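Second Lives: What Happens to a Town's Old Computers
Student project report, Environment and Society course
Aitana Carrasco
2021-10-06

Why I picked this

My grandmother has a closet in her hallway in Grisitz that I was never allowed to open as a kid. Last summer I finally helped her clean it out, and behind the coats were two desktop computers, a fax machine, a bag of chargers and a printer that weighed as much as my little cousin. She had kept all of it for one reason: she didn't know where it was supposed to go. I started asking her neighbors the same thing, and the answers were so different from each other (and so interesting!) that I had my project topic before the closet was empty.

My main question was: when people in Grisitz and Kurberg stop using a computer, what do they do with it, and why? I also wanted to know whether the distance to a drop-off point makes a difference, and whether people would buy or use a secondhand machine themselves.

How I did it

I made a one-page questionnaire with 12 questions and handed out 100 copies during August, half in each town. I left some at the library in Kurberg and the bakery in Grisitz, and I took the rest door to door, which I was nervous about and ended up loving. People really want to talk about their old electronics. I had planned on a couple of minutes per house and was often there for half an hour with a glass of lemonade in my hand.

I got 34 filled-in questionnaires back. I was a little disappointed by that at first, but my teacher pointed out that it is a good return for a paper survey with no prize attached. I also did longer interviews with six of the people who answered, and I spent two afternoons at the Escobar repair shop in Kurberg, where they let me sit at the counter and ask customers questions.

One problem I should mention early: the people who answered are probably the ones who already care about this subject. Somebody who throws a laptop in the trash is not very likely to fill out a form from a student about it. So please read my numbers with that in mind.

What people keep

The most common answer to "Where is your last computer now?" was "at home." Of the 34 people, 20 still had at least one computer they no longer used. Closets came up a lot, and so did basements and the space under the bed. One man in Kurberg uses his as a plant stand and was very proud of it.

The reasons fell into a few groups. The biggest one was photos. People were worried there were family pictures on the machine and had no idea how to get them off, so they kept the whole thing. Next came worry about passwords and bank details. Some people said the computer had cost so much when it was new that giving it away felt wrong. And several wrote, in different words, that it might still be good for something one day. 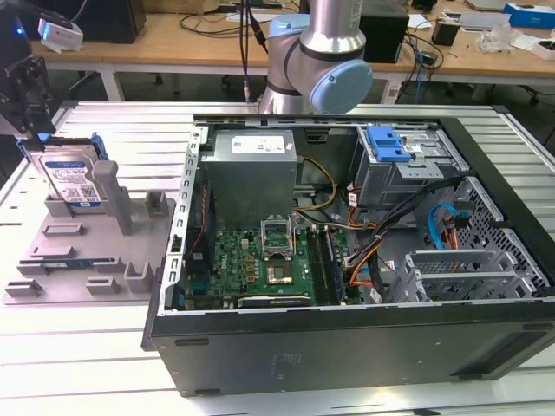
I think that last answer is more reasonable than it sounds. A desktop is built out of parts that can be swapped, and most of the owners I talked to didn't know that. They thought of the computer as one single thing that either works or doesn't. When I explained in an interview that memory can often be replaced without touching the rest, a retired bus driver in Grisitz stopped me and asked me to write it down for her. She had been ready to give up on a machine that was only slow.

What people throw out

Nine people said they had taken a computer to the recycling yard in Hotent at some point. It is the only place in the area that takes electronics, and there is no bus to it. Everyone who had gone there had gone by car. Of the people without a car, not one had been to Hotent, and two of them hadn't known that the yard takes computers at all.

I had expected Grisitz people to go less often, because it is farther away. The answers didn't show that. Having a car mattered much more than which town you lived in. This surprised me enough that I went back and recounted the forms on the kitchen floor, and got the same result.

Three people admitted that they had put small electronics in the regular trash. I want to thank them for being open about it! They were also the people who asked me the most questions afterward. They all said they would do it differently if there were a box somewhere they already went, like the grocery store.

Would you use a secondhand one?

My favorite part of the questionnaire was the last section, because I got it so wrong in my hypothesis. I had guessed that older people would be fine with a used computer and that people my age would want new ones. It was the other way around. The under-25s almost all said yes, and a few already had one. The older group was more careful. They were afraid of getting something that would break in a week, with nobody to call.

Price came up too. I asked what people would pay for a used desktop with a short guarantee, and the highest answer anyone gave was 300 euros. Most wrote down much less. A few left it blank and wrote "depends who fixed it" in the margin, and I wish I had made that a real question.

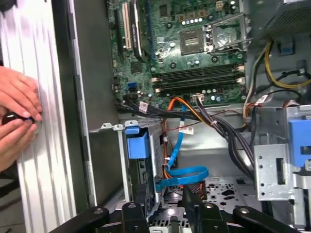
Trust kept coming back in the interviews. People told me they would buy from Escobar because their family has gone there for years, and they know where to go if something is wrong. The same people said they would never buy from an online ad, even at half the price. One mother of three told me that what she wanted most was for the seller to be there when she plugged it in the first time. I had been thinking of reuse as a question of technology and cost, and after these talks I think of it much more as a question of who you know.

What I would change

My question number four was bad. I asked "Do you recycle?" and people answered about bottles. I should have tested the form on a few people before printing all the copies.

I should also have asked about phones separately. Lots of people wrote notes about phones next to the computer questions, and I couldn't count those in any fair way. There is easily enough there for a second project, and I would love for someone in next year's class to take it on.

The door-to-door part worked best in the early evening. In the middle of the day nobody was home except dogs.

Ideas for the two towns

A collection day twice a year in each town, in a place people can walk to, would reach the people without cars. The library in Kurberg has already said that it would lend its courtyard for one.

A photo rescue evening. If the photos are what keeps computers in closets, then help with the photos should come first. People could bring the old machine and leave with their pictures on a stick, and decide after that what to do with the rest.

A list on the town website of what Hotent accepts. I had to call to find out, and it took me four tries to get through.

Thank you

Thank you to everyone who filled out a form, to the bakery for letting me put a cardboard box next to the register, and to the people at Escobar for the chair and the many cups of tea. Thank you to my grandmother, whose closet now has coats in it. The fax machine is still there because she says my uncle may want it.

The blank questionnaire is attached at the back, with question four crossed out and a better version written under it.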